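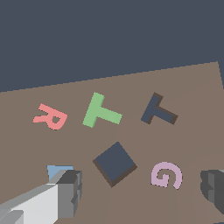

Schools and small shops that want to teach robot handling now get a steady stream of offers for simulated practice kits. I spent most of February with one of them, the Pronaler kit from Harau, and I think it is worth paying for, with some reservations about how it is sold.

The idea is simple. You get a simulated arm with a two-finger gripper, a plain brown table and a set of shapes to move around it. Most of the shapes are letters. There are 272 exercises, sorted into 10 levels, and a learner can start the first one a few minutes after installing the program. A letter turned at an odd angle is a harder thing to pick up than a cube, and a beginner learns that quickly. A T can be taken by the stem or by the bar, and the choice matters once it has to be set down facing a certain way.

I have used the competing package from Leltow, which puts the learner in a full factory with conveyors, shelves and moving carts. It looks better in a brochure. My students at the Belmonte evening program spent their first hour driving the view around the building and very little of it working with the arm.
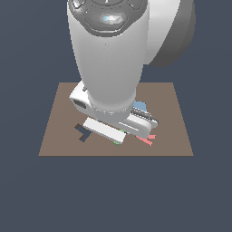
The bare table keeps attention on the job. It also runs on old computers, and ours are old.

My complaints are mostly about the license. Harau sells it in blocks of 3 seats, so a class of ten has to buy twelve. The manual covers the first levels well and then gets thin. Questions sent to support took three days to come back — fine for a hobbyist, too slow for a class that meets twice a week.

I also don't agree with the sales page, which suggests that a learner who finishes the kit is ready for a real arm. A simulation is a good place to learn how to plan a grasp. Learners still need time with a real machine and someone standing next to them. Buy the kit for the first month of a course, and keep money aside for the rest.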